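Workshop > Notebook > Soft storage > June

Small-items sorting, bedroom layout, second pass. Started 3 pm.

Purpose: settle which container suits hair accessories, socks and folded cloths when the sorting is done on a bed and there is no table to work from. The Heitmann liner and the Kakwood insert are both still on the list. Gresus dropped in the first pass, base too narrow on a soft surface.

Item list stands at 21. Three categories: hair, feet, flat cloth. Anything that fits none of these stays on the cover until the end.

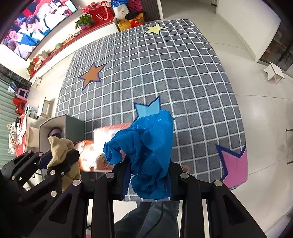
Container position matters more than container size. At the near edge of the mattress the reach is short, but the surface dips there under load. The grey bin with the light lining is on the near left of the star cover, which is the position I want to keep for comparison. The white grid on the cover is useful as a rough guide for putting a container back in the same place. Bags to be kept as their own line in the log: they take any shape and give a false idea of volume. Istlow template has no row for them, add one.

Wall height. A tall side holds a mixed load together but hides flat things at the bottom. Limit for this work is 27 cm, over that the arm has to go in from above and small cases get missed. Scrunchies and fluffy pieces sit high and can be left on top.

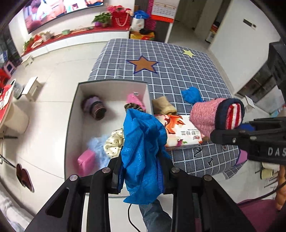 Socks should go in after the hair items, cuff up, so pairs can be matched without emptying the container. Flat cloths last, folded once, on edge along one side. Mesh pieces are awkward as they catch on clips. Bag separately or place on top.

To do:
- repeat with 2 containers side by side
- amend Istlow template
- check Kakwood insert for corner wear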